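Print this page | E-mail to a colleague | Share (5)

Visit report: Jolbridge, robot hall

Typed up on the train back so excuse the state of it. Went up Saturday 19 April 2025, open day, first one they've run for outside groups. Left Sketbridge too early, no breakfast, bus from the station didn't turn up, walked it. Two of us from our lot plus Everaldo Sampaio, who'd got us on the list in the first place and knew where the side entrance was. Main entrance was shut. No sign.

Short talk first, coffee in paper cups, then straight into the hall. Glad they kept the talk short. Gist of it: they aren't programming the arm move by move. A person drives it through a job, everything gets recorded, start to finish, and each of those recordings is one example. Do plenty of them, feed the lot to the learning system, see if the arm can manage the job by itself. Everyone in our group knew that much already but it was good to hear it from people who have sore shoulders from it.

The job this month is sorting. Toys and bits of cloth in a bin, three coloured boxes with holes next to it, arm in between. Sounds like nothing. An afternoon of watching it and I've changed my mind.

Target for the day was 70 examples. They wanted that before packing up and were behind when we arrived, so we were asked to stand back and keep questions for the gaps. Fair enough. Each go starts with somebody mixing the bin up again by hand. I asked why not tip it all out and start fresh, and was told the tipping-out gives you the same sort of heap every time, whereas a hand stirring it about doesn't. Hadn't thought of that.

View from overhead, arm over the bin, yellow, blue and pink boxes to the left of it in both: 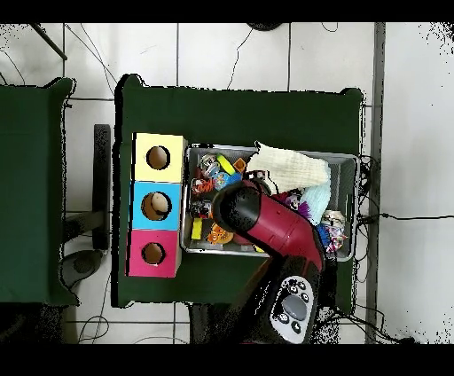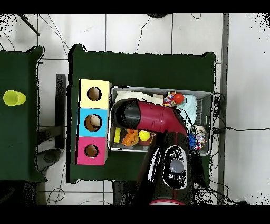
Sketbridge Robotics Club – Visits and Outings

Notes as scribbled, not in much order.

Soft things are the trouble. A block is a block, the arm comes down, closes, up it goes. Cloth folds under itself, and half the time when you pull one thing a second thing comes with it. They keep those goes in, if the driver sorts it out neatly. Dropped and recovered is a useful example, they said. Dropped and then a lot of dithering isn't, that gets binned. Somebody has to watch the recordings back and decide, and that takes nearly as long as making them. Worst job in the building apparently.

Drivers swap after 5 goes in a row. They used to do longer stints and found people got lazy, always the same approach from the same side, and the arm learnt to be lazy as well. Now there's a sheet on the wall with whose turn it is. Different people reach differently and they want that in the mix. One driver goes in low and slow, another comes almost straight down.

The toys come from a charity shop in Flallholm, bought by the bagful. Rule is nothing too similar in the same bin. They rotate the contents when people start to remember what's in there.

Green cloth on the tables: asked, was told it stops things sliding. Also less glare than the bare top. Might try that at ours, we get awful shine off the bench under the strip lights.

We got a turn, 2 goes each. I was dreadful. You think you've got the height right and you haven't, and your wrist wants to do things the arm's doesn't. Everaldo got a bit of cloth into a box on his second try and was unbearable about it all through lunch. Ours weren't kept, in case anyone's wondering, visitors' goes are saved in a seperate folder and thrown away.

Lunch was sandwiches, cheese or cheese. Then a quick look at the Bunnag trials next door, older rig, same idea but with cutlery. Not running, somebody had it in bits. Would of liked longer in there.

Asked how they know when they've got enough examples. Long pause. Answer was you train it, you try it, you look at what it gets wrong and go and record more of that. At the moment it's poor at anything lying flat against the side of the bin, so the next batch will be mostly that.

Didn't find out if they hit the 70. We had to go for the 4.10 and they were still at it when we got our coats.

To follow up: they'll take another group in July, 3 places only, so tell me soon if you want one. Wear decent shoes, it's tiled floor and you're standing all day. Bring your own lunch if you don't like cheese. And can whoever borrowed the club's long tape measure please bring it back, I want to work out if we could fit two tables side by side like theirs.

2 comments | Print | E-mail this page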